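4. What we bought, and what we'd buy again

4.1 Starting from the wrong end

I'll admit that our first equipment list was written backwards. We began with the arm, because the arm is the exciting bit, and then tried to fit everything else into whatever money was left over. By February we had two quotes for a full bench-top arm on my desk, one from Biltach and one from a reseller, and no clear idea what we wanted the arm to learn, or how we'd get enough demonstrations to teach it anything. So we stopped, put the quotes in a drawer and asked a much duller question: what does one usable demonstration cost us, all in?

That question changed the whole plan. If you collect demonstrations by steering a real arm, you pay for the arm, its mount, its safety gear and the floor space before anyone has picked up a single object. With a hand-held gripper you pay for the gripper, the camera and somebody's afternoon. Our total for the hand-held kit came to 3,644 pounds, covering two grippers, spare finger pads, the camera fittings, storage and a charging station I still think was overpriced (but it was the only one that would fit under the bench at Skostness, so there we are).

4.2 The task comes before the tool

We picked small personal accessories as our sorting task, and I'd recommend them to anyone on a tight budget. They cost next to nothing and they're properly awkward to handle. A hair tie flops about, a chain slithers off wherever it likes, and a slim clip gives you hardly anything to get hold of. Figure 3 shows the sort of tidy-up we mean, with a shallow white box as the tray and the bits and pieces shared between it and the red table. 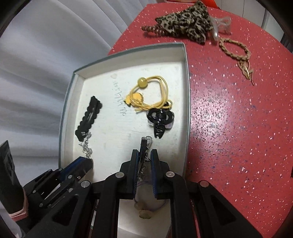
Figure 3. Small-accessory sorting with the hand-held gripper. A narrow dark hair clip is held upright between the two blue-padded fingers, over a tray holding a yellow hair tie, other clips and a fine chain.

Working through this task first told us far more about what to order than any brochure had. Finger pads are a good example. In our draft budget they were a single line, one spare set per gripper, and I nearly crossed even that out. Slim metal-edged clips are hard on soft pads though, and we now plan for 6 spare sets a year. They're cheap enough, but the Limsakul pads we chose come with a long wait, and a gripper with worn pads is just a very smart paperweight until the parcel turns up. If you take one practical thing from this section, order the pads when you order the gripper!

The other surprise was the props. We had put down nothing at all for the objects themselves, assuming we'd all bring things from home, and for the first week we did. Then people quite reasonably wanted their things back, and the set kept changing underneath us. Now there's a proper line for props, with every item bought in duplicate and kept in a labelled tub – dull, but it means a session can be repeated later with the same objects.

4.3 Staff time

Time is the biggest cost and the one most easily left off a spreadsheet. We booked 83 hours of collecting for the first phase and counted only the hours with a gripper in hand. Laying out the table, charging, copying files across and checking recordings all came out of people's other work. I'd much prefer to see those hours in the bid, even if the total looks a bit frightening, than have them borrowed from somebody's evenings.

We also paid for a year of Ullix, the software we use to sort and tag recordings. I argued against it at first and thought a shared folder would do. It wouldn't have. Our folder names were a mess within a fortnight, and mine were the worst of the lot.

4.4 When to buy the arm

We still want one, of course. The plan now is to hold the arm money back until the hand-held recordings have settled three things for us: how wide the jaws have to open, how far the arm must reach across the table, and how gently it has to close on something thin. The two quotes in my drawer differ mainly in reach and payload, and I suspect we'd have paid for far more payload than a hair clip will ever ask for. Both will have run out by the time we decide, so the budget keeps a margin for a price rise, and the mount and safety gear have been moved onto the same line as the arm so they can't be trimmed separately.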